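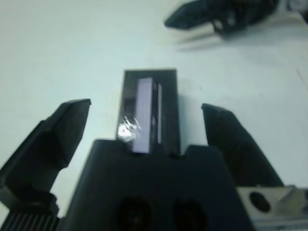
Two new arms on the packing bench

So the robots are here! Kondden finally put the pair of arms in at our end of the building, and I have spent most of December standing next to them with a coffee going cold (mine, they don't drink any).

If you're new here, I pack small parts at the Brotthorpe site. Little black boxes, mostly. Pick one up, turn it, check the front, set it down, next. On a good shift I did 1000 of them and my wrists let me know about it all evening. Now the grippers do the picking and I do the checking, plus the fussing when a box lands crooked.

The shiny fronts are the tricky part. I tilt a box without thinking to get the glare off it, but the arms had to be taught that, and Korkor Ankrah spent two afternoons nudging the approach angle a hair at a time. She used to run the bench beside mine. Four of us got moved to what they call cell operator, which comes with a training course and a slightly better rate — I'll take it.

Not everybody is thrilled. Demetrio misses the chatting, and I get that, because you can pack and gossip at the same time but you can't really watch a screen and gossip. And Iddrisu asked at the shift meeting what happens to the temp jobs next spring. The answer was long and I couldn't tell you what it said. I'd like a better one, and I'm going to keep asking too.

Still, my hands don't ache when I get home! I knitted a whole sleeve last week, first time in ages. Yayra starts her training after the break, so I've promised her my notes, if I can read my own handwriting.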